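Prultby Flower Handling Project

The Prultby Flower Handling Project is a student robotics project at Kurnham Technical College. Teams program a pair of robot arms to pick artificial flowers from a pile and place them in a vase. It is run as a 2-semester course and was first listed in the college catalog on 27 May 2019.

Task

Flowers are laid on the floor of the booth in a loose bundle. Stems may cross, and leaves often hide the point where a stem can be gripped.
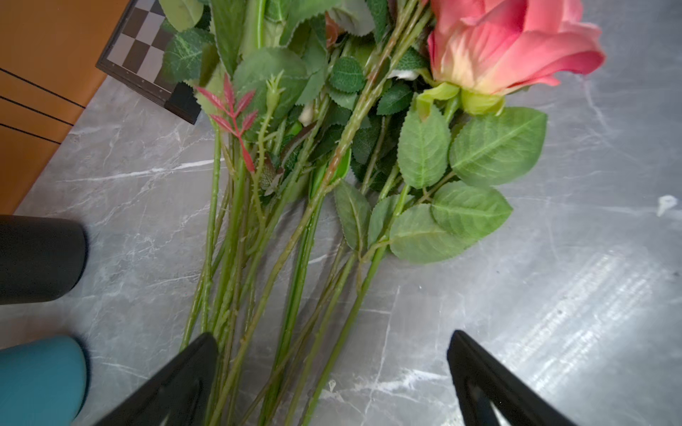
Equipment

The arms stand side by side on an aluminum rail and face a booth with one orange and one blue wall. Each gripper carries its own camera. A checkered board on the floor is used for calibration.

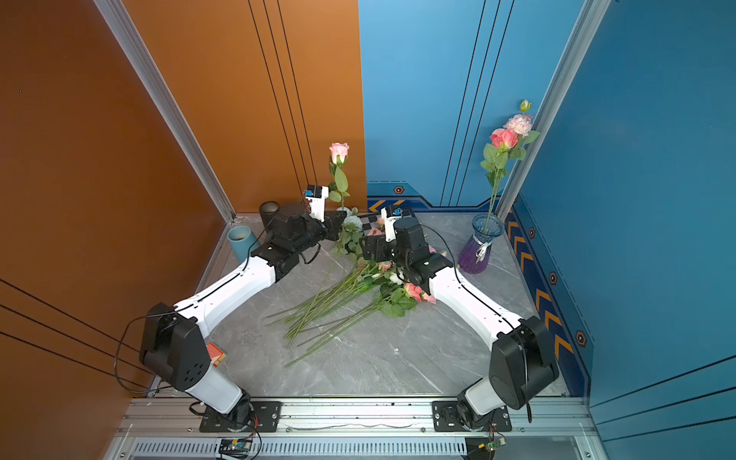 Control software is built on Erkia, a motion library written at the college. Students may replace the grasp planner but not the safety limits – joint speed is capped in a locked file.

Course work

Each team records 400 practice runs before the December review. Runs are sorted by the density of the bundle, and mixed bundles with roses, buds and smaller blooms are graded separately. 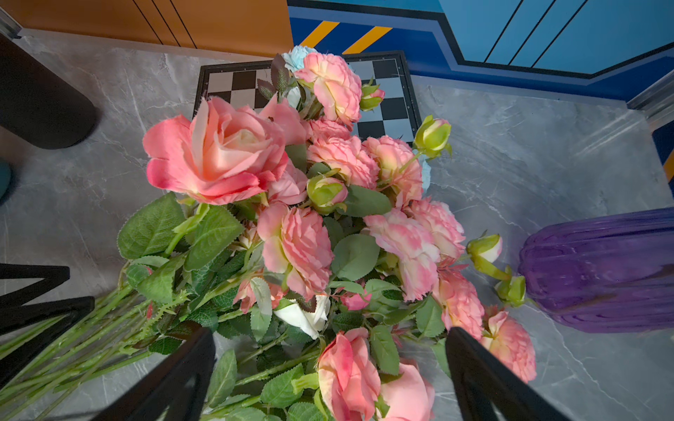

Van Hecke, in a comment on the course page, objected that separate grading favors teams that train only on single stems, and asked for one combined score. The rule was kept.

Scoring

A run counts when the stem is held below the lowest bloom and released inside the vase. Dropped stems may be picked up once. 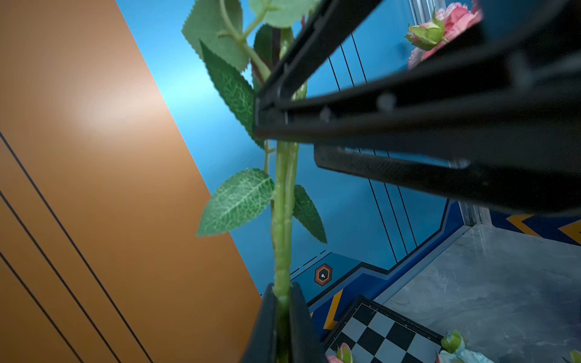 The highest score on record is 321 points, set with 98 valid runs. Ties are settled by the shorter total run time.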